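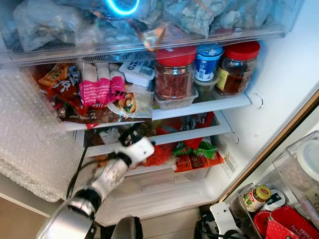
Every shelf spoken for, from the clear drawer on down.

In praise of the full fridge

I want to say something nice about the crammed refrigerator, because it has had a bad decade. Open any magazine and you'll find the other kind: nine lemons, a row of matching tubs, a bottle of water standing alone like a museum piece. People write long posts about how calm they feel when they open the door. Good for them! I feel calm when I open mine and something nearly falls out.

I grew up in a house in Katley where the fridge was never less than stuffed. My mother shopped as if the road might close, which it did, one winter when I was ten, and we ate like kings for eight days. There was always a jar of something red and a bag of something tied shut that had come from an aunt. You didn't ask what was for dinner. You opened the door and had a look, and then you and whoever else was hungry had an argument.

That argument is the thing I'd like to defend. A planned fridge tells you what you're eating. A full one makes you think. Half an onion, the end of the rice, three spoons of chili paste, an egg – I have had some of the best suppers of my life out of that kind of pile, and I couldn't repeat a single one of them.

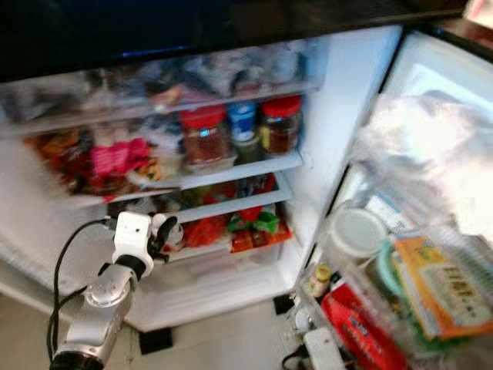
The usual case against all this is waste, and it's a serious one. If you buy more than you eat, you throw food out, and throwing food out is a rotten thing to do. But I don't believe an empty fridge is the cure. I kept one for most of a year when I lived alone in Rullau, in an apartment with a fridge the size of a suitcase, and I wasted plenty. I'd buy exactly what a recipe wanted, cook it, get asked out to dinner the next night, and scrape the leftovers into the trash because there was nothing else in there to turn them into. A lonely half cup of beans is garbage. The same beans in a fridge with pickles and tortillas and a bit of cheese are lunch.

What cuts waste, in my experience, is knowing your own shelves. My friend Hicham Bensaid has 61 things in his. I know because I made him count them one evening in August, both of us sitting on the kitchen floor with everything spread out on towels. He could tell me where he'd bought each one and what he meant to do with it. Two were past their best. He ate one of them on the spot (a yogurt, he was fine).

He does a thing I've since copied, and I recommend it to anybody. Once a week he cooks without buying anything at all. He calls it digging. You start at the back, you pull out whatever has been hiding there, and that's your main ingredient, like it or not. I've dug up capers, a block of tofu, and a truly huge amount of mustard. The mustard week was wonderful.

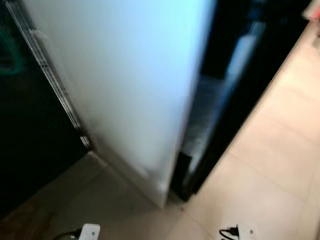

There's also the question of who comes over. I have never met a keeper of a full fridge who minded one more person at the table. You can show up at Hicham's at nine at night and be fed before you've got your coat off. At the Bovholm end of town, where my cousin lives in one of those beautiful bare kitchens, we order in. I love her and I love the takeout, but it takes 51 minutes and somebody has to go down to find the driver.

And a full fridge is such good reading! I can't be the only one who looks. The sauces tell you where a person has lived, or where they'd like to go. The packets they keep buying tell you what they ate as kids. When I moved in with my husband, his side of the door held four kinds of hot sauce and mine held four kinds of jam, and I remember thinking that this was going to work out fine.

I'll admit to the drawbacks. Things get lost. Jars get doubled up, and at one point we owned three open horseradishes. The air needs room to move, so there is such a thing as too full, and I've crossed that line and paid for it in frozen lettuce. Anything raw goes at the bottom where it can't drip on its neighbors, and I won't bend on that.
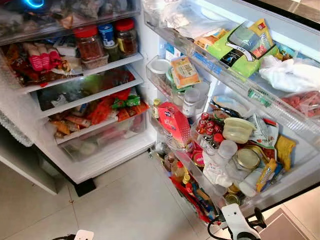
Still, given the choice, I'll take the crowd. The woman who runs the counter at Robles, where I get my olives, told me she can spot a full-fridge customer by the way they buy: a little of this, a little of that, no list, and one thing they've never tried. She sold me a jar of pickled green walnuts on the strength of that conversation. I had to move the milk to fit it in, and then the butter, and then a bowl of soup that turned out to need eating anyway. We had it with the walnuts.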